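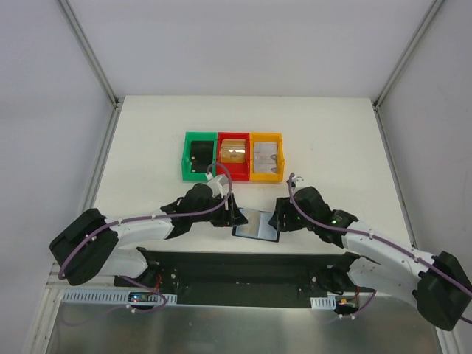 I've been looking up who gives money to my local councillors for a couple of years now, and people keep asking me how it's done. It's easier than you'd think! You need a laptop, a free evening and a strong cup of tea.

## Start with one person

Pick one councillor and stick with them. My first go was the whole of Vallby council in a single sitting, and I ended up with 72 browser tabs and no idea what I'd read. So — one name. Go to the council website, find their page and look for "register of interests". Save a copy, with the month in the file name (mine says December), as these pages do get updated.

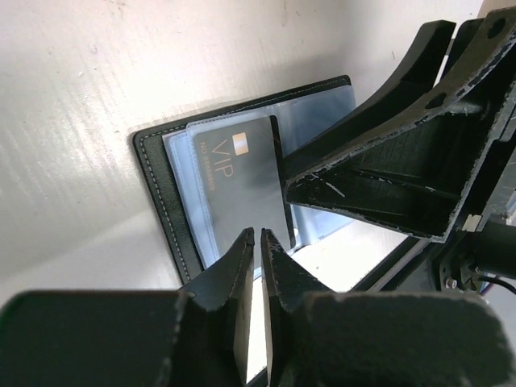
Next, open the donations register and search for the party branch as well as the person. Lots of gifts go to the branch, so if you only type in the councillor's name you'll miss them. Download the results as a spreadsheet if you can. My last download had 1,482 rows, which sounds awful, but filtering by area got it down to 12 in no time.

## Sort it out

Make one line per gift: who gave it, who got it, how much, and when it was accepted. Then sort by donor. You'll start spotting the same firm under slightly different names (I had "Culis", "Culis Ltd" and "Culis Group" all in one list, grr). Don't merge them until you've checked the company numbers match.
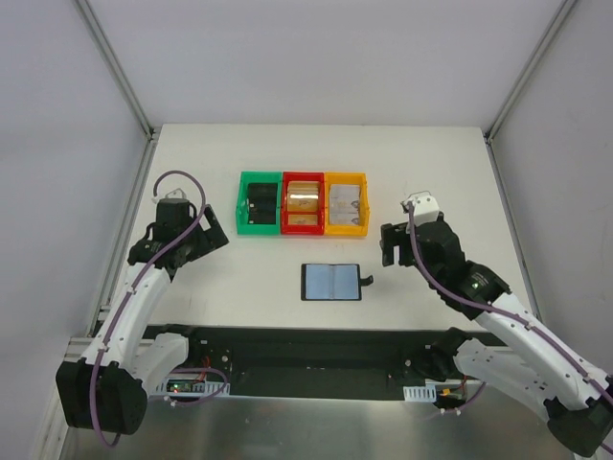

*Three bins and an open card holder*

Now put the donor names next to the planning and contracts pages. I look at up to 2 years either side of each gift. When I did this for Hamel, one name came up in both lists, and it was a perfectly ordinary dinner ticket, properly declared. That happens a lot, so please don't go posting on the village group at midnight! 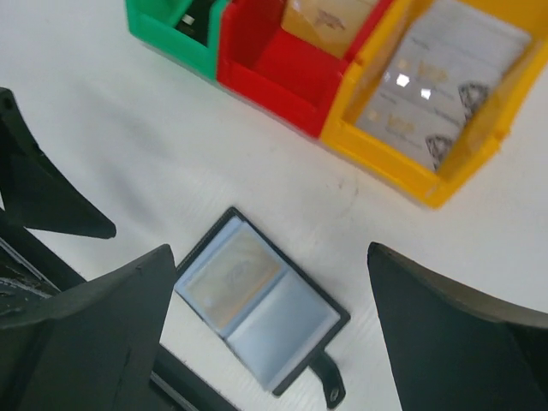

**Asking questions**

If something still looks odd, write to the councillor first. Keep it short, say which entry you mean and ask what it was for. Lucrezia Morelli, who got me into all this, always sends hers on a Thursday morning and swears she gets quicker answers. I can't say I've noticed a difference, but I've copied her anyway.

No reply? Try the monitoring officer at the council. I did that with a Cirov entry that had no date on it, and they added the missing date and sent me a very nice email back.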